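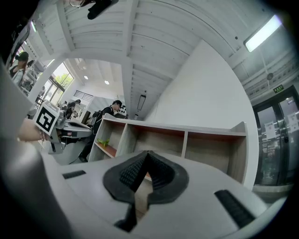
*The low shelving unit, with its three open compartments.*

**Shelving on the Virnell floor**

The low wooden unit is staying where it is through May. It has three open compartments side by side and a white top edge, and from now on it serves as the put-back point for small items used during the day. If you find something small on a desk and don't know where it lives, set it in one of the compartments and leave it there.

The compartments will be cleared at 18:00. Unclaimed items move to the Puvard storeroom and are kept for 30 days – after that they go into general stock. Labels for the compartments are on order from Echevarría and will go on the front edge when they arrive.

Please keep the top free of cups and bags. Backpacks go on the hooks by the Brotatberg entrance, where there is now room for 60.

Larger items still belong on the metal racks. If a rack is full, leave a note on the sign-out sheet with the item name and your desk number.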